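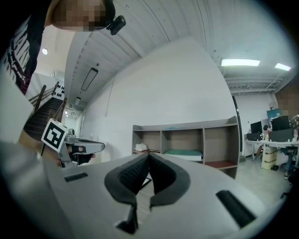 Pomar Low Shelving Unit
Item 272 – sold by Clillgate

A light brown wooden shelving unit with three lower compartments and open space above them. It stands against a wall in a hallway, near the stairs or in a shared workroom, and holds cables, boxes and folded items.

Depth: 11 inches
Height: 31 inches
Finish: light brown
Assembly: two people, screwdriver not included

The compartments are open at the front. Wall fixings come in the pack – use them on any floor that isn't level. Wipe with a dry cloth.

Orders ship from our Trasham warehouse. The matching Hladun bench is back in stock in May.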